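Jornada de puertas abiertas en Ketis: un día entre balances

Llevaba tiempo queriendo acercarme a una de las jornadas de puertas abiertas de Ketis, la escuela de formación financiera, y por fin en noviembre de 2021 me animé. Hago cuentas para pequeñas empresas desde hace muchos años y, aunque leo balances casi con gusto (sí, los hay raros), la valoración de negocios siempre me había quedado un poco lejos. Así que cogí el tren temprano, con mi cuaderno y un bocadillo por si acaso, y me planté allí antes de que abrieran la puerta.

La recepción fue muy agradable. Café, carpeta, una pegatina con el nombre que se me despegó tres veces, y a la sala. Éramos 34 asistentes, gente bastante variada: recién licenciados, un par de personas de banca, varios autónomos como yo y una pareja que quería vender su imprenta y buscaba saber cuánto pedir por ella. 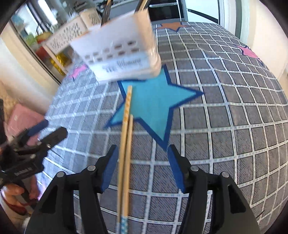
La primera sesión trató del programa de tarde, que ellos llaman Eva. Son 23 clases, casi todas prácticas, y se trabaja desde el principio con las cuentas de una empresa mediana. Nos dejaron probar un ejercicio corto sobre Grarkon, un fabricante de piezas para riego con deuda a largo plazo y unas existencias que engordaban año tras año. Había que decidir qué flujo de caja tomar como normal y qué tasa de descuento aplicarle. Mi mesa discutió muchísimo por la tasa, y al final nos salió una valoración bastante más alta que la de los vecinos, que habían sido más severos con el almacén. La formadora no dio la razón a ninguno: nos pidió que escribiéramos en una hoja cada supuesto y que la intercambiáramos con otra mesa. ¡Qué ejercicio tan sencillo y cuánto se aprende!

Después del descanso nos enseñaron Pap, la plantilla de cálculo que usan en todos los cursos. Me gustó que las hipótesis vayan en una hoja aparte, con su fuente al lado, y que la tabla de sensibilidad se rellene sola. Lo que me gustó menos es que la parte fiscal está muy resumida, y quien venga de la asesoría lo va a notar enseguida. Lo comenté y tomaron nota, con mucha amabilidad.

También se habló de dinero, claro. El programa completo cuesta 3,000 euros (lo copio como venía en la hoja de tarifas, con su coma) y se puede pagar a plazos. La próxima edición empieza en abril, con un máximo de 30 plazas. A mí me parece caro para alguien que empieza, y razonable si la empresa pone una parte. Pregunté por los módulos sueltos y me dijeron que lo están estudiando.

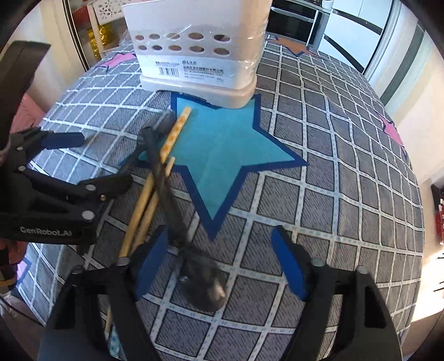
Marisol escribe en los comentarios que ella hizo Eva en una edición anterior y que lo más duro fue el trabajo final, porque hay que defender la valoración delante de los compañeros y las preguntas van todas al valor residual. Recomienda repasar antes el estado de flujos de efectivo y no dejar las comparables para la última semana.

Le agradezco mucho el aviso, que me viene de perlas, porque el valor residual es justo donde me atasqué con Grarkon. Me traje la carpeta a casa y he vuelto a hacer el ejercicio con calma, bajando el crecimiento a largo plazo, y la cifra se me queda ya mucho más cerca de la de la otra mesa. Sigo sin decidir si me apunto. Si alguien ha cursado el programa trabajando a jornada completa, me encantaría leer cómo se organizó con las entregas.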